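Trorano launches the Plurnen, a cold smoker for people with small gardens

December 12, 2019 | By the founder of Trorano
Last updated at 16:12

I've been wanting to write this one for ages! Trorano is launching its first cold smoker, the Plurnen, and it goes on sale from today through our own shop and through the garden and kitchen shops that already stock our fire baskets. It costs £80, and for that you get the cabinet, the racks, the drip plate and a starter bag of our Gromance smoking dust, so you can buy a lump of cheddar on the way home and get going the same evening.

If you've never cold smoked anything, it's a lot calmer than barbecuing. You light one end of a little maze of fine wood dust, it smoulders along like a very slow fuse, and the smoke drifts up past whatever you've put on the racks. There's hardly any heat in it. The cheese stays cheese, the butter stays butter (on a cool night, anyway, more on that below) and you go off and watch the telly. I came to it through garlic, of all things. I'd had a smoked bulb from a farm shop, loved it, looked at the price of the next one and decided I'd have a go myself in an old metal filing drawer. It worked well enough to get me hooked and badly enough to get me sketching.

We started on the Plurnen properly at our workshop in Lunde, and the first version was far too big. It was a lovely thing, but you needed a shed to keep it in, and most of the people who write to us have a patio, a balcony or a strip of grass with a washing line down the middle. So we shrank it. The cabinet that's gone into production is 44 cm tall, it sits on four short feet, and it will go on a garden table or an upturned crate or a paving slab. When you're done you wipe it down and put it in the cupboard under the stairs. I wouldn't put it in with your coats, mind you. It does smell of smoke for a good while, and I rather like that, but the rest of my household has made its feelings known.

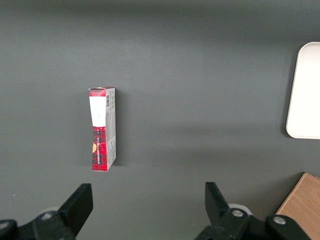
Standing on end: a small box with a tartan front.

Inside there are five racks, and they slide out from the front like the shelves in an oven. We argued about this more than anything else. Some of us wanted fewer racks with bigger gaps, for people doing a whole side of salmon, and the rest of us (me, mainly) wanted plenty of shelf for cheese, nuts, salt and eggs. In the end we made every rack removable, so take out the ones you don't need and there's your headroom. Why it took us so long to get there I couldn't tell you. There's also a hook bar across the top for garlic, sausages or a string of chillies, and it lifts straight out if it's in your way.

The dust tray at the bottom is the bit I'm proudest of. It's a folded steel spiral, and a full fill of Gromance dust will smoulder for 12 hours from one match and a tea light. That's an overnight smoke with no getting up to fiddle with it. You can fill only the outer part of the spiral if you're after a shorter go, and for a first attempt I'd really suggest you do. Nearly everyone over-smokes their first cheese. I did. It tasted like licking a fence.

Gromance comes in oak, beech and apple to begin with. Oak is the strong one and it's what goes in the starter bag, mostly because it lights so easily. Beech is softer and I use it for fish. Apple is sweet and a bit shy, and I'd save it for butter and nuts. The dust is sieved fine and dried before we bag it, and if you keep the bag closed and somewhere dry it'll stay that way. Damp dust goes out halfway round the spiral, always at the point when you've gone to bed, so if your shed drips, keep it in the house. You don't have to buy ours, by the way. Any clean, untreated hardwood dust sold for food smoking will do. Please don't use sweepings from your DIY project, though, as you've no idea what's been glued or painted or sprayed.

A word about weather. Cold smoking wants cool air, and that's the whole reason we've launched in winter when everyone else is putting their outdoor cooking stuff away. We could have rushed it out in September and we very nearly did, but the door catch wasn't right and I didn't fancy a pile of returns. A still, dry, chilly night is perfect. On a mild one, go for hard cheese and salt and leave the butter alone. In high summer I'd do it at night or give it a rest. Wind is more of a nuisance than cold, so tuck the cabinet in against a wall, and it must always be used outdoors, never in a conservatory or a garage with the door pulled down.

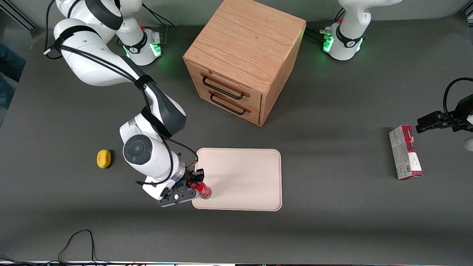
Salt is what I'd tell anyone to try first in the Plurnen, and it's the question we had most from the people who borrowed early cabinets: how do you smoke something that would fall straight through the rack? You spread it thinly on something flat and shallow, and give it a stir partway through. Go for a plain tray with nothing fancy about it, a rectangle with rounded corners like the cream-coloured one in the photo (the one with the red can standing at its left edge), because square corners trap the salt and you end up chasing it with a teaspoon. Check it's small enough to leave a gap all round, so the smoke can get past to the rack above. The same goes for paprika, sugar, flaked almonds and, if you're feeling daring, the porridge oats I tried last winter and won't be trying again.

Once things come out, wrap them and wait. This is the hard part! Cheese straight from the smoker tastes harsh and a bit ashy, and then you leave it in greaseproof paper in the fridge for a week or more and it turns into something you'd happily give as a present. Nuts and salt can be eaten sooner. For fish and meat you do need to cure first, and there's a proper section on that in the booklet, which I'd ask you to read before you start. Cold smoke adds flavour but it doesn't cook anything, so please follow the curing steps, keep things chilled and don't guess.

On the practical side, the cabinet is stainless steel with a riveted back and a lift-off door. The racks can go in the dishwasher. The spiral tray shouldn't, as it'll come out looking sorry for itself, and a stiff brush is all it needs. Spare racks, door catches and trays are all on sale from launch day too, which matters to me a great deal. I get cross when a perfectly good bit of kit goes to the tip over a missing catch, and I'd guess you do as well. Everything is packed at Lunde and goes out in plain card with paper padding.

If you're a shop and you'd like to stock the Plurnen, our trade pack has the carton sizes and terms, and we can lend a demonstration cabinet for a weekend. I'd suggest smoking some cheese well beforehand and handing it round, since a bare steel box isn't much to look at and a cube of oak-smoked cheddar does the selling for you. If you write about food or gardens and want to borrow one, get in touch through the press page on our website and tell us which wood you'd like. We can't send samples of smoked food by post, sorry, though I've been asked!

I'll be doing a batch of stilton in mine tonight if the wind drops. The booklet can be downloaded from the Plurnen page, so have a read before you buy and see if it's your sort of thing.

Related items
Gromance smoking dust: oak, beech and apple
Plurnen spare rack
Plurnen spiral dust tray
Trorano fire baskets: the winter range
Looking after stainless steel outdoors
Smoked garlic butter: the recipe from our booklet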